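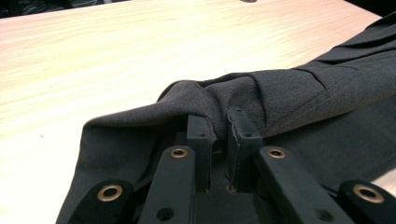

*Fig. 1: Dark grey cloth on a pale wooden table.*

## Signalling on the Warkberg branch

So I picked the Porimberg to Warkberg line for my project, mostly as I ride it every day (and moan about it every day!). It's single track for nearly 300 chains, with a passing loop at Dosberg. Jarosław Tokarz let me go through the old signal box registers, all 3973 entries of them, and I got through 625 before October ran out.
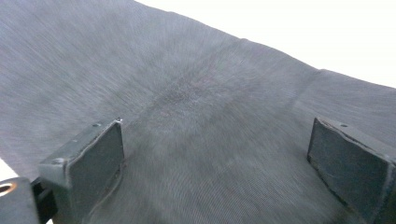 Most of the delays I logged started at the loop, where 2 trains have to swap tokens before either can leave. Hye-jin Myung reckons the Kurek token machine sticks in damp weather. I couldn't prove that, the registers don't mention rain, but I'd love to check it against weather records next term.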